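How I Pack Boxes for the Mail So Nothing Shows Up Smashed

6 min read

Print this page | E-mail this to a friend

I've been selling old dishes and little household odds and ends out of my spare room for 9 years now, and I've mailed a lot of boxes. I've also paid for a lot of broken gravy boats. So when my neighbor Rochelle Tautahi asked me last Saturday how to send her mother's teapot to Pekstead, I ended up talking at her for most of an hour, and she told me to write it down. Okay, Rochelle, here you go!

What you need

A sturdy box, and then a second box a little bigger. Plain packing paper. Bubble wrap. Good wide tape (please don't use the stuff from your desk drawer, it lets go the minute it gets cold). A kitchen scale or a bathroom scale, a marker, and a tape measure. I buy my boxes flat in bundles of 10 from a shop in Bekville, but a clean used box is fine if the corners are still stiff.

Step 1. Take it apart

Anything that lifts off gets wrapped by itself. Lids, saucers, lamp shades, the little strainer inside the teapot. I once left a sugar bowl lid sitting on its bowl with tape across it and the buyer sent me a photo of what looked like gravel. Lids travel on their own now.

Step 2. Fill the hollow parts

Crumple paper and tuck it inside the pot or the cup until it's snug. Don't cram it. You want it firm like a pillow, and then a little twist of paper goes through the handle too -- handles and spouts are what break first.

Step 3. Wrap it

Paper first, then bubble wrap, bubbles facing in. Go around twice, turn the piece, and go around twice the other way. Tape the wrap to itself and fold over the end of the tape so the person opening it has something to grab. (I have been sworn at over this. Fair enough.)

Step 4. Box it, then box it again

Put a thick bed of crumpled paper in the small box, set the piece in the middle, and fill every side and the top. Close the flaps and give it a shake. If you hear or feel anything move, open it up and add more paper. Then do the whole thing over with the small box inside the big one. It feels silly and it takes up half the kitchen table. I do it anyway for anything china or glass.

Step 5. Tape it like an H

One strip down the middle seam, one across each end. Do the bottom the same way, and do it before you fill the box, not after. I run the middle strip twice if the box is heavier than 19 pounds.

Step 6. Weigh, measure, label

Weigh it after it's taped. Measure the longest side first and write the numbers right on your notepad, since you'll be asked for them at the counter or on the web form. The label goes on the biggest flat side, all in one piece, and never over a seam or around a corner. Keep clear tape off the bars if yours is the shiny kind. And slip a second copy of the address inside the box! Mine has saved me at least once, with a cake plate that spent most of September in the wrong town.

Jointed metal fingers:
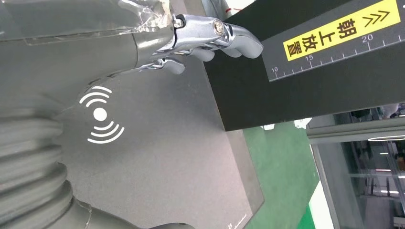
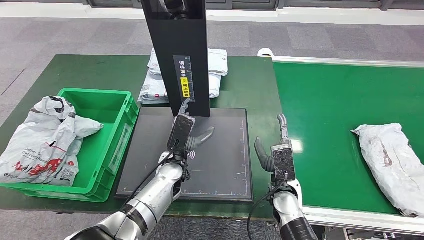
Step 7. Drop it off and keep the slip

I use the Storport counter on Pomare Street because they open early and there's a place to park. Ask for a receipt with the tracking number on it and stick it somewhere you'll find it. Mine go in a cookie tin. I tipped the tin out last winter and there were 519 slips in there, so I guess I should clean it out.

If it's going a long way, I pay for the insurance. If it's a three-dollar saucer, I don't.

Rochelle's teapot goes out this week, once she finds the lid.

Related:
Getting Old Price Stickers Off Glass
What to Do With All Those Used Boxes
How I Price a Set When One Cup Is Missing
Mailing Books Without Bent Corners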